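Does the Towel Card Work? Checking a Hotel's Savings Claim
Student project report, Hospitality and Environment module
Tineke Groen and Willy Willems
Apr 15, 2024

1. Why we picked this

Most hotels now leave a card asking guests to reuse their towels and bed linen. The card usually says this saves water. We wanted to know how a hotel would find that out, and whether its numbers hold up. The Druvier, a mid-size hotel in Estalport, let us read its laundry invoices and linen sheets. Its own leaflet claims that the card program has cut laundry by 30 percent. We went in doubting that figure and we still doubt it, though for other reasons than we expected.

2. What we looked at

We had the invoices from Takmont, the outside laundry that washes for the hotel, and the daily sheets that housekeeping fills in. Takmont bills by weight. The sheets list pieces. The two do not convert into each other easily, as a duvet cover and a pillowcase each count as one piece. A room with a bed and a sofa goes down on the sheet the same way as a room with only a bed, so extra bedding would not show up as a separate line either.

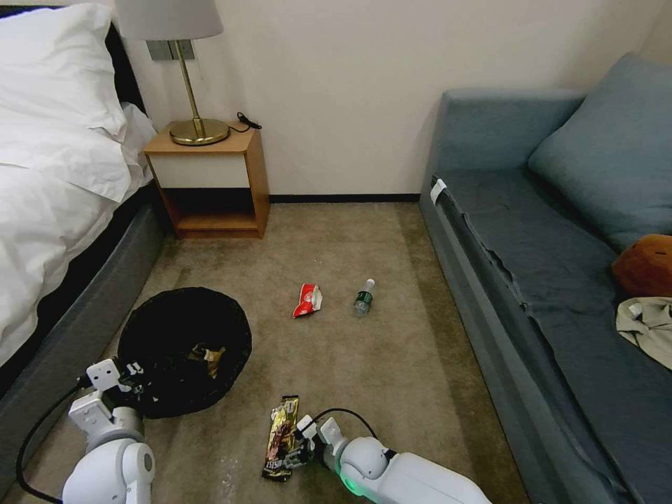 3. The 30 percent figure

The leaflet compares October with the October before. In the later month the invoices add up to 2778 kilos. That is lower than the year before, and the drop does come out near what the leaflet says. But the hotel also had fewer guests in the later month, and one floor was closed for painting for part of it. The leaflet mentions neither. Once we divided by occupied nights, most of the drop went away.

We asked the front office manager who had worked out the percentage. She thought it came from Sundaram, the company that sells the cards. We wrote to Sundaram twice and got a brochure back.

4. What housekeeping told us

We spoke to four housekeepers. All of them said the same thing in different words: the card only matters for guests who stay more than one night, and most guests at the Druvier stay one night. After checkout everything is stripped whatever the card says. Two of them also said that towels on the floor get changed, and that plenty of guests who hang the card on the door leave towels on the floor anyway. We have no way to check that from the sheets – there is no column for it.
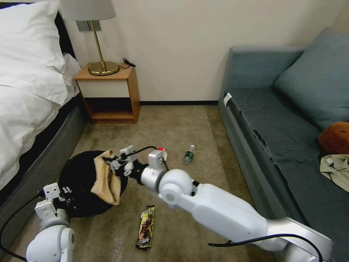 Figure 2. Guest room floor with black mesh and tan cloth.

5. Problems with our own work

We only had two months to compare, and a fair test would need at least a year. Our occupied nights come from the hotel's booking system, which counts a no-show as a stay. Willy thinks this hardly matters. Tineke thinks it could shift the result by enough to be annoying, and we did not settle it.

6. What we would ask for next

A column on the daily sheet for stayover rooms, and a second one for linen left in place. The hotel paid 600 euros for its last order of cards, so a change to a photocopied form does not seem like much to ask. The manager said she would bring it up.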